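Ticket: Flat object lift, comparing Ositz and Canpolat grippers
Queue: Arm bench support
Opened by: Lwazi Hendricks
Assigned to: Grażyna Dudek
Status: Closed, follow-up ticket to be raised
Component: end effector, wrist camera

Lwazi Hendricks, opening note

We have been running the kitchen task set on the Okitbridge arm with two parallel grippers, the Ositz and the Canpolat. Same arm, same controller, same wrist camera moved across from one to the other. The Canpolat does everything we ask of it except thick mugs. The Ositz does everything except the cutting board.

With the board flat on the counter the Ositz comes in over the long edge, closes, reports a good grip, and lifts with nothing in it. Sometimes the board comes up a little and slides off. The force limit is at 42 per cent on both units. I tried raising it to 80 on the Ositz and got the same result, only louder.

Need to know if this is a fault in the gripper, a setup problem, or something we should just write down as a limit.

Grażyna Dudek

A few questions before I touch anything.

Which finger set is on the Ositz? Was the camera recalibrated after you swapped it over, or did you carry the old offsets across? And are both grippers on the same firmware branch as the controller?

Lwazi Hendricks

Standard fingers, the square-ended ones it shipped with. The camera was recalibrated by Tumelo. Firmware matches as far as I can tell from the status page.

Tumelo Mathebula

I did the calibration with the Canpolat fitted. I did not redo it for the Ositz. The bracket is keyed so I assumed it would land in the same spot. Sorry, should have put that in the log.

Grażyna Dudek

The bracket is keyed to the gripper body and the Ositz body is deeper, so the offset along the approach axis will be wrong. Please redo it with the Ositz on and send me the new values before running anything else. Put the force limit back to 42 as well. Leaving it at 80 will chew up the pads.

Tumelo Mathebula

Redone. Approach axis moved by 3 mm. The other two axes barely changed. Force limit is back where it was.

Ran the board again afterwards. Better, but still not reliable. It now gets to the edge every time instead of stopping short of it. The grip holds on some attempts and slips on others, and I can't see a pattern from the joint data.

Grażyna Dudek

So the calibration was one problem and there is a second one under it. Can you stop the arm at the bottom of the approach and send me the wrist view? I want to see where the low finger sits against the edge. Don't tidy up the counter first, leave the board at whatever angle you have been using.

Tumelo Mathebula

Wrist view at the board edge, Ositz fitted, new offsets loaded.

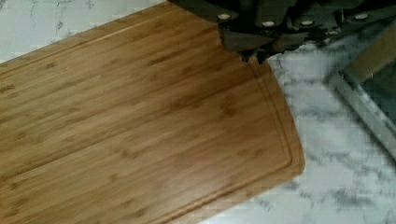

Attachment 1. Ositz gripper at the upper edge of the bamboo board, near the rounded corner.

Grażyna Dudek

Thanks, useful. Two things from this.

First, the board is lying at a diagonal and the contact is close to the corner. Any lift from there has most of the weight hanging off to one side, so the board will want to twist in the grip. The Canpolat fingers are wider and probably resist that better. Move the grasp point in to the middle of the long side for both units and compare again.

Second, I can't tell from this angle if the finger is under the edge or only resting against it. Shireen, do you have the spec for the square fingers handy?

Shireen Mabuza

The tip on the square set is too thick to slide under something lying flat on a counter. Gullilico make a tapered set that fits the same mount. We have a pair in the drawer under the bench, never used. Rated for 2,000 cycles before the pads need changing, so fine for testing but I wouldn't leave them on full time.

Tumelo Mathebula

Tapered set fitted, calibration redone again, grasp point moved to the middle of the long side. The board comes up level and stays up. Put the square fingers back on with the same grasp point as a check and the slipping came back, though less of it.

The Canpolat with its own fingers is steady at the new grasp point too.

Lwazi Hendricks

Happy with that. For the comparison sheet I'll list the Ositz twice, once per finger set, so it's clear which results belong to which.

Grażyna Dudek

Good. Resolution for the log:

Cause 1 — camera offsets carried over from a different gripper body. Recalibrate after every gripper swap, keyed bracket or not.
Cause 2 — square fingers too thick for flat objects, made worse by grasping near a corner.
No fault found in the Ositz unit itself.

Kagiso, can you add the recalibration step to the swap checklist? The mug problem on the Canpolat should go in its own ticket.

Kagiso Gumede

Checklist updated. I'll open the mug ticket this afternoon and link it back here. Closing this one.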